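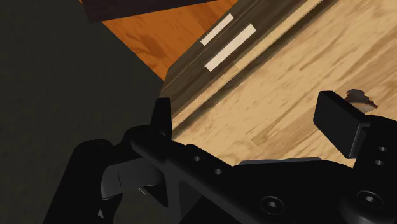 The simulated gripper over a wood-grain tabletop, with a small brown object just past the finger pad.

The open day at Tarnar starts in a hallway, with a sign-in sheet and a tray of name stickers. By ten in the morning the stickers had run out. The lab had planned for 40 visitors and the line went back to the parking lot, so the later arrivals wrote their names on masking tape.

Tarnar builds software for robot arms. It takes up the ground floor of a former print shop, and twice a year it lets the public in to look. The spring visit was on 7 Apr 2025. I went because a reader wrote to us after the November one and said she had spent most of an hour watching a robot that wasn't there.

She meant the simulation room. It is the second stop on the tour, after the workshop, and it has the most chairs. A large screen hangs on the end wall. On it is a view from just behind a black gripper, the kind of two-fingered hand that goes on the end of an arm. You look over the mechanism, past the screws and the linkage, toward a tabletop with a streaky wood grain. All of it is drawn by a computer. Several people in my group took it for a live camera feed until the guide, Ross Pringle, told them otherwise.

"Go ahead and look for the seams," he said. "We'd like to know where they are."

A man near me said the screw heads looked right. A girl of maybe twelve said the wood was too clean. Pringle wrote that down.

Pringle runs the simulation side of the lab. He worked on packaging lines before this, and he talks about robots the way people on packaging lines do, mostly in terms of what gets dropped. His group makes practice rooms for robot control programs. A program gets a table, a few things to move, and an instruction. It tries, and it is scored on how it did. Then the room is reset, with the lighting and the furniture changed, and it tries again.

The package that runs these rooms is called Saltusex. The name has no story behind it that Pringle would admit to. It was put together in-house over a couple of years, and the tabletop rooms are the part that visitors see. There are 37 of them at present. Some are kitchens, some are desks, and a few are just planks and boards laid together to give the program a lot of edges to cope with.

Edges came up often. A person reaching for a crumb near a raised lip of wood will slide a finger around it without thinking. A program has to work out from the picture where one surface stops and the next begins. Dark wood next to light wood helps. Two dark pieces side by side can cause trouble, and so can shadows.

The other problem is the gripper itself. From a view this close to the hand, the machinery takes up a large part of what the program gets to look at. Small things end up behind a finger. A woman in the second row asked why they didn't just move the view back.

"We do, in some rooms," Pringle said. "But on a real arm that's often where you have to mount the camera. So we practice with the bad view too."

She asked what happens when the object is completely hidden. He said the better programs back up and look again. The worse ones close the fingers on whatever they have, and that counts as a miss.

Visitors could try it for themselves at two desks along the side wall. Each had a hand controller and a timer. The job was to pick up one small thing and set it down on a marked spot, and I used up 17 tries before I managed it. My main mistake was judging depth. The finger pad looked as if it was over the object when it was well short. The girl who had complained about the wood got it on her third try and went back to the end of the line to go again.

The third stop was the real arm. It stands in the old press room behind a yellow rail, and it belongs to Grirnov, a machine parts firm that shares the building and pays for part of the work. Grirnov wants an arm that can sort small fittings out of mixed bins. The demonstration used wooden blocks. It ran for around 40 minutes with one stop, when a block rolled under the rail and a technician had to go in after it. The arm was slower than I expected. Most of the people watching stayed until the end anyway.

Coffee was served in the back by Kļaviņa, the bakery across the street, which had sent over rye rolls and a cheese pastry that went fast. Pringle stood by the urn and took questions. Someone wanted to know about jobs. He said he got that one every time and that he could only speak for the bins at Grirnov, where people don't stay long in the sorting job and the firm has trouble filling it. Someone else wanted to know if the lab took school groups. It does, in the mornings, up to one class at a time.

The next open day is planned for November. Admission is free and there is no need to sign up, though the lab asks that you leave large bags in the car. The simulation room is up a short ramp. The press room is loud when the arm is running, and ear protection is handed out at the door.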